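4 de diciembre de 2022. Cuaderno, etiquetado de comentarios (moderación en redes).

Terminada la primera pasada del lote de noviembre: 1506 comentarios sobre el tuit del disfraz de la actriz de Stadero. Quedan 1307 tras quitar duplicados.

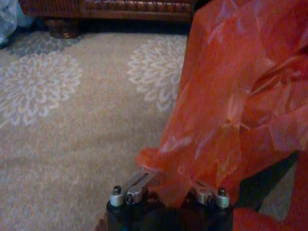 Sakda Saithong y yo coincidimos en casi todo salvo en la ironía. Él marca como ofensa las respuestas que citan el insulto para criticarlo; yo no. Unas 100 están en ese caso.

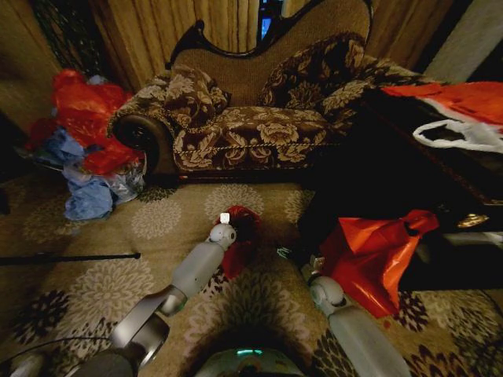 Pasarlas a la categoría 2 (mención, sin ataque) y volver a medir el acuerdo. El clasificador Ondov las confunde igual que nosotros.

Pendiente:

- pedir a Magalhães la guía corregida
- revisar los hilos borrados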